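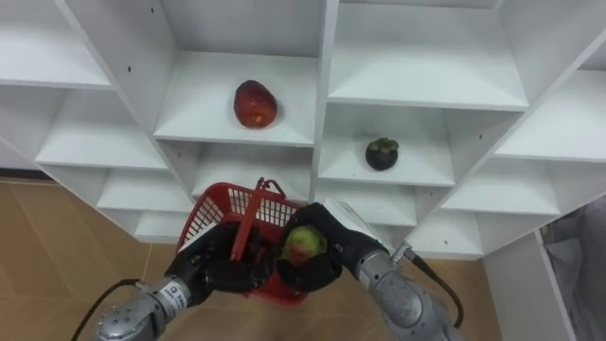 4.2 Living with the Trukivier kit

I'll admit I came to the Trukivier two-arm kit with a bit of a grudge. The last package we tried, the Jukent, ate most of a semester before it would close a hand on anything, so when the Modise group offered to lend us theirs I said yes mostly out of curiosity (and a little spite). We ran it at our Trilasstead site for the whole study, and I ended up liking it a lot more than I'd planned to!

The task is plain grocery picking. Fruit sits in the cubbies of a white shelving unit, one hand holds a shopping basket by its handle, and the other hand does the fetching. Figure 4 shows the part I care about most, with the left hand gripping the red handle and the right hand holding a green fruit over the basket, while a red fruit and a mangosteen are still on the shelves. Both wrists angle inward here and the hands nearly touch, and that is exactly where the vendor's stock planner gets nervous. It wants a wide gap between the arms -- much wider than a small basket allows -- so we turned the margin down by hand and wrote our own check for the last stretch of the move.

We logged 1,663 attempts in all. The first 319 were on factory settings and I've left them out of Table 2, mainly so the comparison with the Jukent stays fair. Of the rest, we set aside 1,000 for tuning and kept the others for testing.

Two gripes. The cables hang free off the wrists, and I'd love a proper channel for them along the forearm. And the manual covers single-hand grasps nicely but gives holding a basket while reaching all of one paragraph, so plan on some trial and error there. The new manual is due in October and I hope that chapter grows.

Figure 4. Two-handed picking with the Trukivier kit: basket in the left hand, green fruit in the right.

Contact: Trilasstead site office | © 2019 the author | Back to top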